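About Dovside

Dovside supplies small lidded and patterned bowls for kitchens, nurseries and catering stores. The firm was set up as a packing business on the Gotirow estate and moved into tableware when a customer asked for a mixed delivery to be sorted by size and print before dispatch. Sorting is still the larger part of the work. We do not make bowls. We buy finished stock, check it, group it and send it out.

What we stock

The current list has 139 lines. Most are round bowls in plain outer colours, with a printed top or a printed inner surface. Colours are recorded by shade name and by a reference swatch held at the checking bench, as supplier names for blues and greens vary from one delivery to the next. Prints are recorded separately from colour. A bowl with a correct print and an incorrect outer shade is held back and offered as a single.

The Ajayi range is our everyday line. The Ulitz range is smaller and is sold in matched sets only.

How stock is checked

Each delivery is unpacked and left at room temperature overnight. Bowls are then set out on a flat surface in loose groups, with space between groups, and looked at from above and from the side. The checks are as follows: the rim is even, the base does not rock, the print is centred, and the outer colour matches the swatch under daylight lamps. Lids, where supplied, are fitted and removed 20 times on a sample from each delivery. If 2 bowls in the sample fail on the same point, the whole delivery is checked piece by piece.

Light and dark prints are laid out together. Small marks on a white ground are easier to compare when a contrasting pattern is close by, and a misaligned spot print is quickly found in this way.

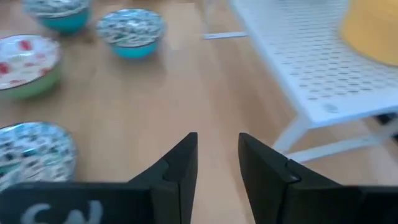 Can patterned bowls of different colours be ordered together as one set?

Mixed sets are available from the Ajayi range, provided that all bowls in the set are the same diameter. Ulitz sets are packed in one colour and cannot be split.

Storage and dispatch

The store holds 800 cartons on fixed shelving. Bowls are nested only where the shape allows it, with a paper sheet between each. Lids are packed flat in a separate sleeve, marked with the same line number as the bowls. Orders are picked by line number, then by print. Part orders are sent only if the customer has agreed to this in writing. The stock list is revised each January, and withdrawn prints are kept for replacements until they run out.

© Dovside | Contact us | Terms of supply | Back to top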